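Nirnura library chairs get a new lease on life

Oct 22, 2024

By Thu Hồ

If you've spent any time in the reading room at Nirnura Library, you'll know the old chairs. They wobbled, they squeaked when you turned a page, and the brown vinyl stuck to the back of your legs from the first warm day of spring. I wrote most of my thesis in one (the one by the atlas shelf, with the tape on the arm) and I have mixed feelings about seeing it go.

Well, they're going! The council voted last month to put $3365 towards replacing the seating, and the Friends of the Library are covering the rest out of the September book sale. I went to that sale for a quick look and came home with two bags of mysteries and a bread cookbook, so I feel I've done my bit.

The new lot comes to 32 chairs, all second-hand, from an accounting office over on Parix Street that was downsizing. I popped in to try one and stayed for over an hour, mostly because I'd found a good spot near the heater and a stack of old gardening magazines. My back was fine when I got up, and I can't say that about the vinyl ones. 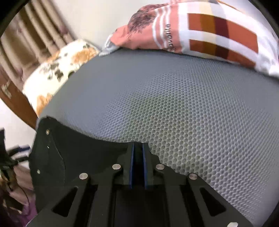

Grey honeycomb mesh, with the fine pattern seen up close.

The colour has already split the regulars. Mrs Nguyen from the Tuesday-no-longer-on-Tuesday knitting group told me it looks like a dentist's waiting room, while her husband reckons anything is better than brown. I'm with him, though I wouldn't have minded a nice dark green.

The chairs will go into the reading room first, then the local history corner, where people tend to settle in for the whole afternoon with the shipping records. The kids' area keeps its beanbags. I asked twice, on behalf of my niece, who has strong views on this.

As for the old chairs, Plenduvgate Hall is taking the ones that still stand up straight, and the rest will be offered free to anyone with a ute and a bit of patience. Ask at the front desk and they'll put your name down. I've asked for the one with the tape on the arm, so please leave that one alone.

The reading room stays open during the changeover, but the back door on Parix Street will be shut while the furniture goes in and out, so use the main entrance.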